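July
Posted by Ruth Lozano

My aunt Itziar Toledo left me her button tins, and I have been sorting them in the evenings after work. There are 9 tins and I am on the fourth. I had planned to be done by the end of June.

I grew up thinking every house had a button tin. When a shirt was past wearing, my aunt cut the buttons off, threaded them on a bit of cotton, tied a knot and dropped them in. The shirt became dust rags. She did this with every shirt, including the ones with cheap buttons that would never match anything again. I asked her once what she was saving them for and she said, "For when one comes off."

She kept a notebook too. The first page says 1,729, underlined twice, and I take that to be the number of buttons she had when she started it. After that she wrote down what went in and what came out. "Blue coat, 6 in." "Two out, Ruth's school skirt." The last entry is from the winter before she moved to Girnside, and it only says "gray cardigan" with no number.

My first try at sorting was by color, and it did not work. White turns out to be five or six colors once you put it all on one cloth, and I kept moving the same cream shirt buttons back and forth. Then I tried size, with a ruler, and that went better. Now I do size first, then number of holes, and shank buttons go in their own jar. Color comes last, if at all. 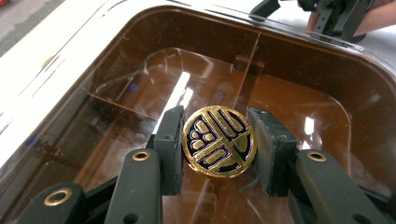

The other thing I learned is not to wash everything together. Plastic is fine in warm water with a drop of dish soap. Wood and leather should stay out of it, and so should anything with fabric over it. I lost a few covered buttons the first night – the cloth puckered and the metal underneath left rust on the towel. Metal ones I now wipe with a dry cloth and leave alone. Some people like them shiny and use polish. I would sooner have them dull than wear the pattern off.

I still cut the cotton off the threaded sets and then wish I hadn't. If they are tied together, leave them tied. My aunt already did the matching, and it took me most of an evening to put one set of shirt buttons back together.

For storage I bought a stack of small drawers, 20 to a unit. They stick a little in damp weather but they hold a lot. Labels go on the front in pencil. I may need a second unit for the coat buttons, which take up far more room than I expected.

I have used three so far. Two went on a pillowcase and one on my raincoat, where it is a shade too dark and sits a bit proud of the cloth. I wrote them in the notebook under her last line, in the same form she used: "Three out, pillowcase and raincoat."

Tin five is the big one with the dented lid. I will start it when the kitchen table is free again.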